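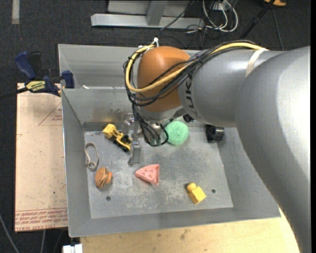

Decluttering the kids' toys before the move — how ruthless did you get?

Print this thread | E-mail this thread

marblejar
We close on the new place in August and I have hit the toy room. I thought I'd do it in an afternoon with a podcast on. I am now on my third evening and I've filled two trash bags and a box, and the floor looks exactly the same as when I started.

My kids are 5 and 8. The 8 year old is fine with letting stuff go as long as she gets the final say. The 5 year old will not part with a plastic spoon. So, what did you all do? Did you sort with them in the room, or wait till they were asleep? We're going from a house with a basement to one without, so some of it really does have to leave.

pennyloafing
Asleep. Always asleep. I did it with mine standing there once and every single thing in the bag turned out to be his favorite. I put the maybes in a tote in the garage and if he doesn't ask for it by the time school starts, off it goes. In three years he has asked for one item (a rubber lizard) and I went and got it.

tworiversdad
Going to disagree with pennyloafing here. My mom did the midnight purge on me and I'm 41 and still a little sore over it. Kids notice more than they say. We give each kid one bin and tell them whatever fits can come to the new house, and they pick. It took my son all of Clalura week (local street fair, long story, school's out) but he did it himself and there were no tears on moving day.

pennyloafing
I hear you, but one bin each works when your kid can picture what "fits" means. Mine at five would have put a couch cushion in there and called it done.

marblejar
Ha, mine too. I like the bin idea for the 8 year old though. How big are we talking?

tworiversdad
The 20 gallon kind with the lid that snaps. Don't go bigger or you can't carry it down the stairs. Ask my back.

quilt_and_gravel
We did this last summer, moving from Hinojosa to a place half the size. What helped me was quitting the sorting by kind. I had little piles going, cars here, animals there, play kitchen stuff over there, and I was just organizing things I should have been getting rid of. Once I switched to keep / go / ask the kid, it went so much faster. Sort by kind AFTER you unpack.

Also check every purse and backpack. I found the missing pieces to three different puzzles, two of which I'd already given away. Of course.

Sign up for our newsletter! The best of the boards in your inbox every month. You can unsubscribe at any time.

oldstationwagon
Has anybody had luck selling? I paid close to $200 for the Visent train set and it got played with for one winter. Hate to just hand it over.

pennyloafing
Sell the train, donate everything else. I tried to sell the small stuff in lots and spent a whole week answering messages from people who wanted me to drive across town for two bucks. Never again. Anything with a box and all its parts is worth listing. Loose odds and ends are not worth your evening.

quilt_and_gravel
I'd push back on that a bit! I did a driveway sale with a fill-a-bag table, $2 a bag, and it was gone before lunch. Grandparents went nuts for it. I let my kids run the cash box and keep the money, and suddenly they were running back in the house looking for more things to sell. My daughter tried to sell her brother's shoes.

tworiversdad
OK, that I would try. Did they blow the money on more toys?

quilt_and_gravel
One did. The other bought a fish, so now we have a fish.

marblejar
The cash box might do it for my little one, she is very into coins right now. Thank you!! Next question, does anyone know who takes stuffed animals? The thrift store by us says no.

oldstationwagon
Call the animal shelters. Ours takes them if they don't have bead filling or hard plastic eyes. The Kena Road one had a barrel by the front door last time I went, but I'd phone first, they fill up.

pennyloafing
Wash them before you decide, too. I had a bear I was sure was trash and he came out of the dryer looking great. He lives on my bed now — don't tell my son.

marblejar
Update for anyone following along. I did both. Midnight purge on the broken stuff and the party favor junk, and the 8 year old got her bin. She filled it, dumped it out, and filled it again with completely different things, and she seems happy with it. The 5 year old still has the spoon. Driveway sale is next weekend if the rain holds off, and I need to go find a cash box.

tworiversdad
Muffin tin works great for coins. Good luck with the sale!

We use cookies to keep you logged in and to remember your settings. By continuing to use this site you agree to our cookie policy. Accept | Manage settings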